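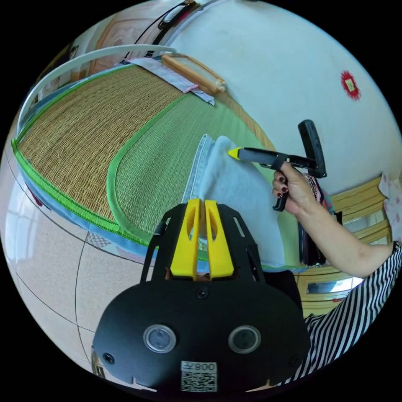

The school of small chores

By Sadia Bukhari

Nele Van Dijk has strong feelings about glue. Too much and it strings like pizza cheese; too little and whatever you were mending comes apart in the wash. She had never needed to explain this to anyone until she began collecting examples for Cernton, which wants its household robots to learn chores by copying people who already do them.

The method is not glamorous. You take a hand-held gripper with a camera on it into somebody's home, and you get on with things. Folding, gluing, sorting, putting the lid back on the jar. Each go is saved as one example, and the learning system is fed the lot in the hope that it will spot what they have in common.

Cernton's target for the first round was 4,000 examples. By December it had them, and Van Dijk then threw out 167 in a single afternoon, mostly for what her log calls "dithering". A person who pauses halfway through a job to wonder about lunch teaches a robot to pause halfway through a job. It will not even get the lunch.

Craft work causes the most arguments. A glue gun has a trigger, a hot end and a tendency to dribble, and fabric never lies the same way twice. Van Dijk likes it for exactly those reasons. Her colleagues, who have to label the results, would prefer more jars.

"They keep asking me where the task begins," she says. "Is it when you pick the thing up, or when you've decided where the glue goes? I've been sewing for years and I couldn't tell you."

The rules now run to 3 pages. Don't tidy the room first. Don't slow down to be helpful. If you make a mess of it, carry on and fix it as you normally would — the fixing is worth having. Swearing is allowed, as the sound is stripped out before anyone listens.

I tried it for two hours and produced nine usable examples of folding a tea towel. Van Dijk watched a few of them back and asked, quite kindly, whether that was how I folded them at home.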